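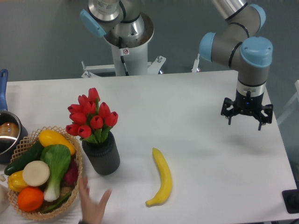 Gripper open over the test table at Drulwood, with the tulips in their vase and the banana to hand.

FOR IMMEDIATE RELEASE

Two Controllers, One Bunch of Tulips: Drulwood Publishes Its Side-by-Side Comparison

Karard and Vovix motion controllers run through the same 19 household tasks; flowers have the last word

Drulwood, the independent bench-testing lab for light robot arms, today released the results of its spring comparison of the Karard and Vovix motion controllers. Over 12 weeks, both controllers were asked to do the same 19 things with the same arms, the same black two-finger gripper and the same basket of artificial vegetables. Each controller got 40 attempts at every task. The squash has held up well.

The comparison was commissioned by Bortolotti, a systems integrator that builds packing cells for small growers and grocery suppliers. Bortolotti's customers had been asking which of the two controllers to buy, and Bortolotti had been giving them a different answer depending on which sales representative had called most recently. The company wanted something it could put in a binder.

Both controllers are sold for the same kind of work: moving an arm smoothly to an object, closing on it with a sensible amount of force, and letting go somewhere useful. Both data sheets use the word "effortless." Drulwood has left that word out of the report.

How the Test Was Set Up

Most of the tasks are dull on purpose. A banana has to be picked up from an open stretch of table. A bell pepper has to come out of a wicker basket without bringing the basket along. A brown roll, or something passing for one, has to go in and out of a steel pan with a long blue handle, and the handle is usually where the gripper would like to be.

The arms were cabled to one controller in the morning and the other in the afternoon, with the order swapped every Monday. Gripper, fingers, lighting and table stayed the same throughout. Factory settings were used for the first half of the attempts, and each manufacturer was then invited to send its preferred settings for the rest. Karard sent a one-page file. Vovix sent a manual, followed by a correction to the manual. 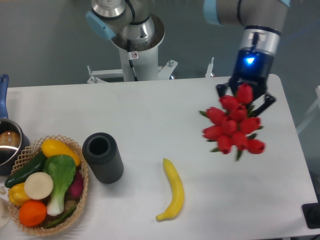 A bouquet of artificial tulips in the gripper, blooms just clear of the tabletop.

The flower task was added late, at Bortolotti's request, and became the part of the program that everyone at the lab now has an opinion about. The arm has to take a bunch of tulips by the stems, lift them, carry them across the table and set them in a narrow ribbed vase. The stems bend. The heads are heavier than the stems would like. A bouquet carried upside down is still technically a carried bouquet, and the scoring sheet had to be rewritten to say so.

What the Lab Found

On rigid objects there was very little to choose between the two. Both controllers handled the produce well enough that the lab recommends buyers stop reading that section and spend the time comparing warranty terms. Karard was quicker to approach an object and quicker to leave it. Vovix took a more thoughtful route, sometimes by way of parts of the table that had nothing to do with the task.

The pan was harder on both. Karard's default path planning tended to pass close to the blue handle, and tuning improved matters. Vovix gave the handle a wide berth from the first day, to the point that one tester's log simply reads "still going around."

The tulips split them. Karard's faster stop at the end of a move set the blooms swinging, and a swinging bunch is a poor candidate for a narrow vase. Vovix's gentler slowdown, which had cost it time everywhere else, kept the flowers quiet enough to place. With its own recommended settings loaded, Karard closed much of the gap. Drulwood rates Vovix ahead on the flower task and Karard ahead on cycle time, and has declined requests from both companies to name an overall winner.

"We were asked whether the tulip result could be moved to an appendix," the lab's report notes. "We were also asked whether it could be moved to the cover. It is on page 12, where it was going to be anyway." 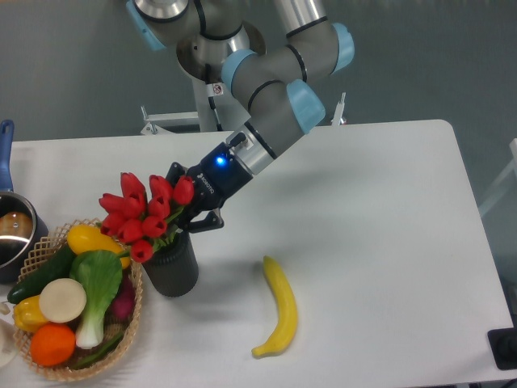
Grip and Release

A separate chapter looks at the moment of letting go, which gets less attention in brochures than picking up. With the stems inside the vase and the fingers just above the rim, the gripper has to open and back away without taking a flower along as a souvenir. Both controllers allow the opening speed to be set. Both ship with it set too high for this kind of work, and the report lists the values the lab ended up using for each.

Backing out sideways gave better results than lifting straight up, whichever controller was connected. Bortolotti has already changed the release motion in its own demonstration cell, and describes the new version as "slower, and much less confetti."

The report also covers start-up time, error messages and recovery after an emergency stop. Karard's messages are brief. Vovix's are longer and occasionally sound hurt. Neither told the testers what had gone wrong as often as they would have liked.

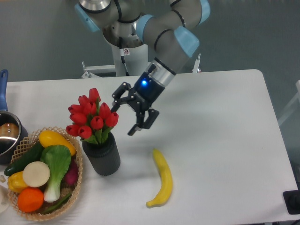
AVAILABILITY

The full report, with score sheets for all tasks and the settings files supplied by both manufacturers, can be requested free of charge through the Drulwood website. Raw motion logs are available to integrators and university groups on signature of a short agreement. It is shorter than the Vovix manual.

Bortolotti will have printed copies at its customer open house in March and will run the flower task there throughout the day, on both controllers. Guests are asked not to cheer for one during the other's turn.

ABOUT DRULWOOD

Drulwood tests grippers, arms, cameras and controllers for companies that would like to know before they buy, and for a few that would like to know after. It sells no robotics hardware and accepts no advertising. Manufacturers receive their results at the same time as the client who paid for them, and may submit a written response. Responses from Karard and Vovix are printed in full at the back of the report, in alphabetical order, a decision to which one of them objected.

Press contact: Drulwood Press Office, weekdays until 4 p.m.

###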